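Gripper won't let go of plastic cutlery – Erkon forum, Grippers and end effectors
11 replies, 315 views

spannerhead_dave
Third fault this month and I'm running out of tea. Cell is an Erkon arm with the Tornero two-finger gripper, sorting white plastic cutlery. Close command goes through, open command goes through, controller reports fingers open. Fingers are not open. It then drives off to the next pick still holding the last spoon and stops with a collision fault, looking pleased with itself.

Postunach swapped the motor driver under warranty. Same again by lunchtime.

mildew
What coating is on the fingers? And can we see the wrist camera view?

spannerhead_dave
Glossy black, dipped. Wrist view, at the pick:

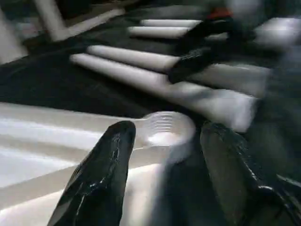

Posted by spannerhead_dave at 14:20 | Member | 230 posts

Spoon sits between the fingertips, handles behind it. The black cloth is there to help the vision, before anyone starts.

mildew
The outer edge of the right finger is all crinkled. I'd put money on the coating lifting and going tacky. Your fingers may well be opening and the spoon is simply coming along for the ride.

Olszewski_fan
Disagree. Sticky fingers don't cause a collision fault by themselves. Does it check the part has gone before it moves? If the only check is "I asked it to open", you've built a very expensive optimist.

spannerhead_dave
It checks motor position. So yes, an optimist.

mildew
Motor position won't tell you a thing if the coupling is slipping. Power it down, lock it off, then try the fingers by hand.

spannerhead_dave
Coupling screw was loose. Coating is tacky as well, so you can both be smug. Tightened it, ordered new fingers. The manual says to inspect every 3,000 cycles – we do that before the second brew.

Olszewski_fan
And the release check?

spannerhead_dave
On the list.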